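The Blue Wall

The museum had 364 drawings in storage and she had been hired to photograph them all before October. They were brush and ink, mostly of birds, a few of rocks. The artist had worked in the hills above Rathore and had never, as far as the files showed, bought a tube of color.

She worked in the basement from 9 until the guards changed over. The drawings came up from the flat files in gray folders and she laid each one under the lights, squared it to the tape, and pressed the shutter. Then she wrote the number in a notebook. By the end of the summer she had started to dream about herons.

Her own paintings were at home, turned to the wall. She had painted in oils for years and had sold a few through Stilleo, the gallery on the corner near the bus station, before it closed. They were large paintings and they were mostly blue. The last person to buy one had asked if it could be made a little bluer to go with a couch, and she had gone home and done it.

Drawing 355 was a kingfisher. She looked at it for a while before she took the picture. It sat on a reed with its back to her, and the back was four or five strokes, wet and then drier. She could see where the brush had run out of ink and the man had kept going. She thought, that's a blue bird. Then she looked again, closer, and it was gray. It was gray all over, and there was a brown spot near the tail where something had spilled.

She asked the conservator about it at lunch. The conservator was eating soup and did not want to talk about work.

"People see that," she said. "It's a kingfisher. You know what color they are."

"I don't think I've ever seen one."

"Well, you've seen it on a stamp or something."

That night she took out a bottle of ink and a brush that had lost most of its point. She cleared the kitchen table and tried to draw the lamp. It came out as a lamp. She tried the pear on the windowsill, which was yellow with a green patch, and got something like a stone. She did nine more pears. On the last one the ink was almost gone from the brush and she dragged it down the side, and there was a second when she thought she could tell where the green was. She put it on top of the refrigerator to dry.

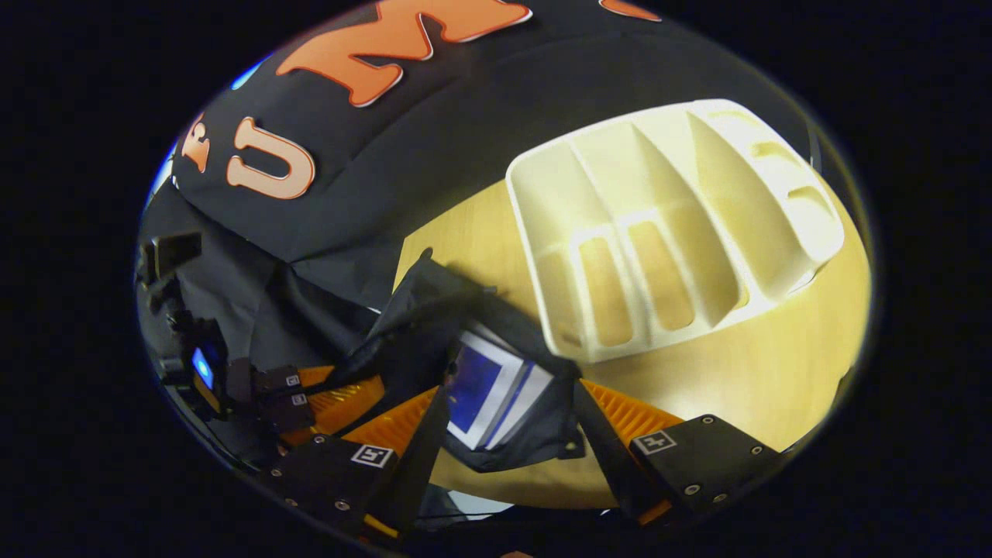

Photo: Itix

The museum opened the show in a room painted dark blue. The director had chosen the color. There was a catalog with a print run of 3000, and her name was in the back of it in small type, spelled right. The kingfisher was hung low, next to the door, and people walked past it to get to the herons.

She stood there with her coat on. A boy stopped in front of it with his father.

"What kind is that?" the father said.

"A wet one," said the boy.

They went on into the next room. She stayed until the lights blinked, then took the Flikumden bus home — the slow one, that goes by the river — and got off two stops early to buy pears.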